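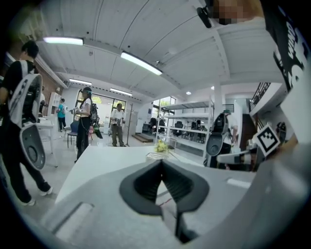 Wandine hand gripper build — FAQ

Same questions keep landing in the inbox so they're all on one page now. Covers the hand-held gripper and the backpack rig. Last tidied in April, a few bits still missing.

What is Wandine?

A hand-held gripper you can print and put together yourself, plus a backpack to carry the battery and computer. You squeeze, it grips, it records what your hand did. The recordings are then used to teach a robot arm the same job. Started on a kitchen worktop, now built mostly at the Junstead shared workshop.

Do I need a robot arm to start?

No. Build the gripper, record with it, worry about an arm later. Plenty of people never get one.

How many grippers should I build?

Most jobs want 2, one for each hand. Build one first though. You will do the second in half the time and want to redo the first.

What does it cost?

Parts came to £156 for one gripper last time we bought everything. Doesn't include the backpack, the computer or filament. Prices move, check before you order.

Can I print it at home?

Yes if your bed takes the main shell in one go. Print it standing up, slot facing you, supports only under the rim. Don't split the shell and glue it. Tried it, cracks at the join.

Which filament?

PETG for the shell. Flexible stuff for the jaw pads. PLA is fine for test fits but goes soft if you leave it in a car.

Why is my marker not being picked up?

Usual suspects:
Printed on glossy paper. Use matt.
White border trimmed off. Leave it on.
Printed at "fit to page". Must be 100%, measure it with a ruler after.
Marker bent round a curve. Needs a flat plate behind it.
Sun straight on it from a window. Turn round or pull a blind.

If none of those, send us a short clip and the settings file.

My trigger sticks halfway

Nine times out of ten it's a stringy print inside the channel. Run a small file down it, blow the dust out, try again before you put any grease near it. If it still sticks, back the pivot screw off a quarter turn.

Wires — where do they go?

Down the inside of the handle, out the bottom, up the sleeve to the backpack. Leave slack at the wrist. Tape is OK for testing, clips for anything longer. Red is power on our drawings, but check yours with a meter, the cheap leads come in whatever colour they had that week.

How heavy is the backpack?

Depends on your battery. Do the chest strap up and keep the heavy end high, near the shoulder blades. Take it off between runs, your back will thank you.

Is Shakya the same thing?

No, Shakya is the software. It takes the recordings, lines up the two hands and throws out the bad ones. Wandine is the hardware. You can use either without the other but the guide asumes both.

How many recordings before it's any use?

For a simple pick-and-place we ask for 80 good ones. Good meaning tracking held all the way through and you didn't drop the thing. Move the object between goes. Eighty copies of the same grab teach it one grab.

Can several of us record at once?

Yes. Give every gripper its own marker number, that's the big one. Two the same and Shakya will mix up your hands with someone elses. Keep an arm's length apart, packs stick out further than you think when you turn.

Do you sell kits?

Plamton does a bag of the screws, springs and bearings. Everything else you print or buy yourself. We don't get a cut.

Can I come and build one at Junstead?

Build evenings start at 6.30pm. Bring a laptop and your printed parts, soldering irons are there. Email first so there's a bench free.

Can I change the design?

Please do. Keep the marker plate where it is or the calibration won't match. Share the files back if it works — and if it doesn't, tell us that too.

Still missing from this page: left-handed trigger, charging, the new jaw pads.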